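Undonard opens its workshop to visitors

Undonard, the robotics company in Stusness, held an open day in February for residents, students and local business owners. The company moved into its current building 2 years ago, and this was the first time the public had been invited inside.

Visitors went through the building in small groups, with a new group starting every half hour until 3 p.m. Each tour began with a short talk on how the company teaches its robot arms to handle household objects. Staff members perform a task by hand many times over, using grippers with the same kind of fingers the robots have, and the recordings are later used to train the software. The company said 567 people signed up for the day, which was more than it had planned for, and two extra tours were added in the late afternoon.

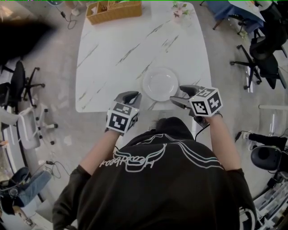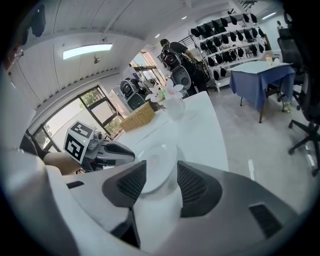 Table setting is the task the company has spent most of its time on this winter, and it was the one shown on every tour. It is part of a project called Nenus, which is meant to produce robots that can lay and clear tables in cafeterias and care homes. An operator works with a gripper in each hand, and the black-and-white patterns on the cubes attached to them let the software work out where each hand is as it moves. A round white plate like the one on the table is harder to pick up than most people expect, staff told the groups, as the fingers have to get under a low rim without pushing the plate away. Cups and bowls are next on the list, followed by flatware.

After the demonstration, visitors could try the grippers themselves. The line for this was the longest of the day, and children under 12 needed an adult with them. Many people asked how long it takes to learn. New operators get six days of training before their recordings are used, the company said.

Turunen, the kitchen equipment supplier that is paying for part of the project, had a table near the entrance with information on its plans. It expects to put the first Nenus robots in 3 cafeterias for a trial, with staff on hand at all times. The trial sites have not been announced.

Several visitors asked about jobs. Undonard is hiring part-time operators for morning and evening shifts, and no technical background is required. Applications can be picked up at the front desk or requested by email.

The company plans to hold another open day in the fall. School groups of up to 20 students can arrange a separate visit before then by calling the office.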